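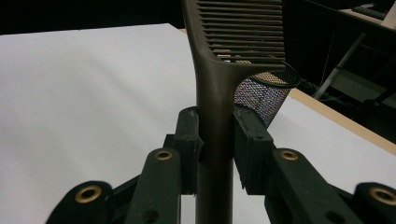
A brown plastic comb with a long, smooth handle.

Beltard salon supply to close Allis store

Mar 3, 2024

Beltard, the salon and barber supply shop on Paulauskas Street in Allis, will close its doors at the end of the month and move its stock to a smaller space in Flivo.

The shop carries up to 2,000 items, among them combs, brushes, clips and capes. Everything left on the shelves is marked down 60 percent, and handled combs are two for the price of one. Sale items cannot be returned.

Gift cards will be honored in Allis until closing day and in Flivo after that. The Flivo store is set to open in October. Until then, salons with an account can still order by phone and will get their deliveries within eight days.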